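Search this site
Enter keywords

Caring for the Bibles and Hymnals in a Small Church

By Anitha Subramaniam
27 Aug 2018
4 min read

Church books get hard use. They are pulled out of racks by the top of the spine, dropped, sat on and left in hot cars. Most of the damage can be put off for years with a few habits and a small box of supplies. These are the ones we use at Brutdale, where the pew Bibles are hardbacks and the hymnals are older than most of the choir.

Storing them

Stand books upright and fairly snug on the shelf. A book that leans will twist its spine. Large lectern Bibles should lie flat, with nothing on top.

Keep shelves a little away from outside walls. Cold walls gather damp in winter, and the back row will smell musty by spring. If your building is only heated for services, leave cupboard doors open for an hour after everyone has gone home.

Don't store books in plastic bags or sealed tubs in a basement. A cardboard box on a raised shelf is better.

Dusting

Dust the top edge first. Hold the book firmly closed and brush away from the spine with a soft, dry paintbrush, two inches wide or so. Do it outdoors if you can. Wipe cloth covers with a dry cloth only. Coated covers can take a barely damp one, but dry them right away.

Leather needs less than people think. I used to put saddle soap on my grandfather's Tamil Bible, the one he carried at Annamalai, and it darkened the cover for good. Now I wipe it with a dry cotton cloth and leave it alone.

Musty smell

Stand the book open, pages fanned, in a dry room with some air moving. Give it a day. If the smell is still there, put it in a lidded box with an open dish of baking soda beside it, and check after 7 days. The soda must not touch the paper.

Fuzzy or colored spots may be mold. Bag that book by itself and keep it away from the others until you decide what to do with it.

Wet pages

Blot, don't rub. Slip plain paper towels between every few pages and change them as they get damp. Printed towels can leave color behind. Thin Bible paper sticks together quickly, so start the same day. Once it is nearly dry, close the book and put it under a board with a weight on top overnight.

If you can't get to it that day, wrap it in freezer paper and put it in the freezer. It will keep there until you have time.

Torn pages

Never use clear office tape. It yellows and then the glue creeps. Use a thin strip of Japanese tissue and wheat paste:

Tear the tissue instead of cutting it, so the edge is feathery.
Brush a very thin coat of paste on the tissue.
Lay it over the tear and tap it down with a dry brush.
Put wax paper on both sides, close the book and weight it for six hours.

Loose hinges

When the cover has started to pull away from the pages, stand the book on end and open the covers slightly. Coat a thin knitting needle with white PVA glue, slide it down the gap between the spine and the pages, and roll it against the cover board. Wipe off any extra. Close the book with wax paper inside each cover and press it overnight. This fixes most of our hymnals. If the sewing has gone, it is a job for a binder.

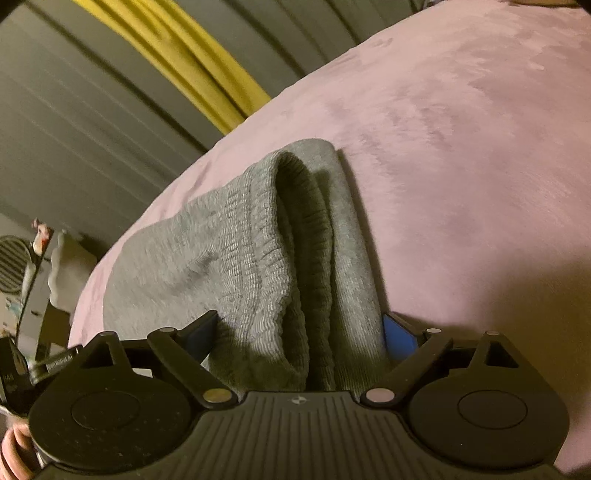
Keep a firm, even hold on small items.

Pew racks

Run a hand along the inside of each rack once a year. We do it in October, before the extra services. Sand down splinters and tighten the screws. Two Bibles and two hymnals per rack is plenty. If people have to tug, the spines will go first.

Take pencils, bulletins and folded offering envelopes out of the books while you are there. A thick wad of paper left inside will break a binding. Remove paper clips too, as they rust.

Passing books on

Worn books can still be useful. Pastor Illen takes our spare large-print copies to homebound members, and a box of older hymnals went to the congregation in Varnova. Ask before you send anything. Check that all the pages are there, erase pencil marks with a soft white eraser, and pack the books flat in small boxes. A large box of hymnals is too heavy to lift safely.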